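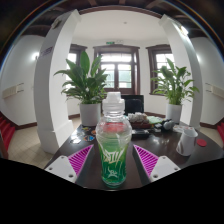 What the Fingers Cost

Ravindra Tiwari will happily talk your ear off about arms and motors, but ask him how to plan a first robot budget and he starts (bless him) with the fingers. The ridged magenta pads closing on that green-labeled bottle are the part he'd have you price first, and price twice!

At Nukell, his small shop in Dirnthorpe, he set aside $757 for hand-held grippers and another $117 for spare pads, enough to carry the team through October. "Buy the spares with the first order," he told me, "or you'll pay shipping all over again."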